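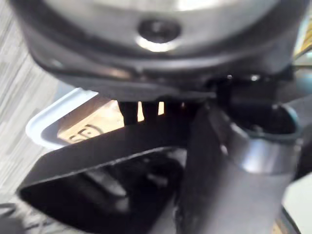 Menu Writing and Opening Night Service
Notes for week 4, Restaurant Operations
Daranee Chareonsuk

Read before class. Bring a pen, we mark up menus by hand.

Where we left off

Last week was costing. You all have the sheet for the noodle dish. If yours still has the stock at zero cost, fix it, stock is not free. Bones, gas, somebody's time. Wichai Sriwong has the corrected version in the course folder, compare yours line by line.

This week: what goes on the card, what order, what words. Then opening night and why the first menu should be short.

1. The opening menu is a draft

Most new places print too much. Owner has been collecting dishes for years and wants them all on. Kitchen has cooked maybe half of them at speed.

Working rule for this course: if the line hasn't cooked it during a full practice service, it stays off. Not as a special either. Specials are where untested dishes go to hide.

Case we'll use all night is Tukari, 60 seats, Thai and Irish owners (Yupin Pongsiri in the kitchen, Daithí Ó Briain out front). Their first draft ran to two full pages. Handout A is that draft, Handout B is what they opened with. Look at what got cut before you read the reasons on the back.

Things that went:
- the second curry (same paste, same garnish, guests couldn't tell them apart at the tasting)
- whole fried fish, tied up the fryer, everything behind it late
- both salads with hand-shredded papaya, one came back in May
- the cheese course. Daithí still argues for it

Things that stayed and probably shouldn't have: the lamb ribs. Price of lamb moved and the menu was already printed. More on this under section 4.

2. Order on the page

Snacks, small plates, mains, sides, sweets. Boring, works. Guests scan. They don't read top to bottom like a letter, whatever the consultant told you.

Put the dish you want to be known for in the section where people actually choose. If it's a snack, fine. Don't box it, don't put a star beside it. One box on a page maybe. Four boxes and the page looks like a flyer for a tire sale.

Sides: list them even if they seem obvious. Rice is a side. If rice comes with the mains, say so once, at the head of the section, otherwise the server says it at every table all night.

Prices. Same type as the dish, straight after the description, no column down the right edge. With a column the eye runs down it and picks the cheapest. I know some of you disagree, we'll do the exercise with both layouts and you can argue then.

3. Words

Name, then main ingredients, then stop.

Weak: "Our chef's take on a beloved classic, lovingly braised until meltingly tender, with a medley of seasonal vegetables"
Better: "Braised pork shoulder, pickled mustard greens, soft egg"

Cut: artisanal, house-made (unless you mean one thing on the plate and want to say which), medley, kissed with, nestled, elevated.

Foreign words. If the dish has a name in Thai or French or whatever, use it, spell it properly, and explain underneath in everyday English. Don't italicize half the page. Don't invent a cute English version and drop the real name. Servers need to be able to say it, so put ten minutes in the pre-shift for that. Kanyarat Meesuk will do pronunciation with us in the second hour.

"Authentic" and "traditional", careful. Somebody's grandmother made it differently and she, or her grandson, is coming on Friday-type crowds, busiest night, no time to discuss it. Say where the dish is from if you know. Leave the rest.

Allergens. Fish sauce and shrimp paste are in more things than the guest expects. Peanuts obviously. Mark it on the card or have a seperate sheet, but one or the other, and the kitchen signs off on it, not the front. Ask Yupin's question: would I hand this to my sister's kid? Any change of supplier means reading the labels again.

4. Printing

Opening week, print in house on decent plain paper. Card stock and foil come later once the thing has settled down.

Tukari ordered 1,000 menus on heavy card before the first service. You have seen Handout A and B, so you can guess how many got used. The lamb price was wrong by the second week and they ran it at a loss until the cards were gone, which Daithí calls the most expensive colour job in the city. Sister place, Cladero, does a single sheet every afternoon, date at the bottom, any price can move. Costs more in toner. Worth it.

Proofread out loud, two people. One reads, one follows with a finger. Check:
- dish names spelled the same everywhere, incl. the website and the bookings page
- prices match the till
- the tax line
- opening hours (wrong more often than you'd think)
- accents. Daithí's own name was missing its fada on the first wine list

5. Opening night

Book to half. For 60 seats take 30 or so, spaced, and leave the bar for walk-ins. Owners hate this. The room looks thin from the door and they've invited everyone they know. Hold firm.

Friends and family is not opening night. They're nice to you. They say the soup is lovely and it's cold. Give them a card with a few direct questions and no space for "anything else".

Pass: one person calls, one person only. If the owner wanders over to help, give them bread to cut.

When something runs out, the word goes from kitchen to pass to every server, then the till. Write it on the board as well. A guest who orders a dish that's been gone since seven is annoyed, and they're right.

Debrief same night, short, standing up, before anyone has a drink. What came back uneaten. What took too long. What the servers got asked more than once, that's a menu problem and it gets fixed on the next print.

Reading

Chaimongkol chapter, the one on short menus, in the folder. Skip the part on franchise kitchens. The Plisine supplier list is there too, just for looking up seasonal prices, you don't need to memorize any of it.

To hand in

One opening menu, one page, for a place of your own. Any cuisine. Costed. Attach your first draft with the cuts marked and a line on each cut. I care more about the crossed-out dishes than the finished page so don't hand in a clean copy only.

Due January 13, 2021, on paper, in my box by noon. Late ones go to Wichai and he is stricter then me.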